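Pretell 2 Tabletop Station
Two-arm bench station for beverage and light kitchen tasks
Supplied by Iltunov

The Pretell 2 is a two-arm station sold as a package: arms, base plates, center mount, controller and one set of fingers per arm. The table is not included, and neither are appliances. Most buyers already have both.

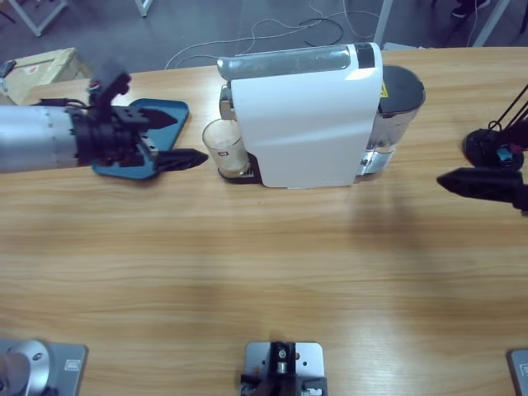
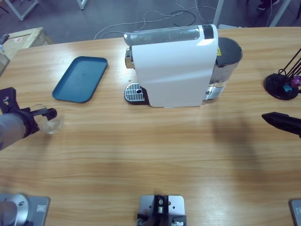

Two arms at a wooden table with a compact coffee machine; in the second picture the left gripper has a drinking glass.

What to budget for
The arms and controller are the large line on the quote. The smaller lines are the ones that get missed:

Spare fingers. Pointed fingers wear at the tip. Order one extra pair per arm with the station. Pairs bought later ship separately and freight is charged each time.
Sumampouw finger pads. Optional. Worth having for glass and other smooth items.
Table. Any rigid top that does not flex when you lean on it. Base plates bolt down along the near edge, so leave that edge clear of drawers and lips.
Appliance and consumables. Set aside money for capsules, cups and breakage during setup. A $1,700 allowance covers the first 3,000 cycles at most sites, appliance included.
Installation. Two days on site, quoted separately by region.

Planning the space
Both arms need to reach the appliance without crossing. Put it near the far edge, between the arms, and keep trays and capsule stands to the sides. Fix the positions before programming starts — moving the machine afterward means teaching the points again.

Plan cable runs early. Appliance power should come from its own outlet, not the controller strip. Floor cable covers are not part of the package.

Options
Single-arm version: same controller, second arm can be added later.
Fudolitz rolling frame: replaces the fixed table, locks at all four corners.
Extended service: two years, parts and labor, finger wear excluded.

Ordering
Quotes are valid through the end of the month issued. Please send table dimensions and the appliance model with your request. Orders placed in February ship with the spring production run.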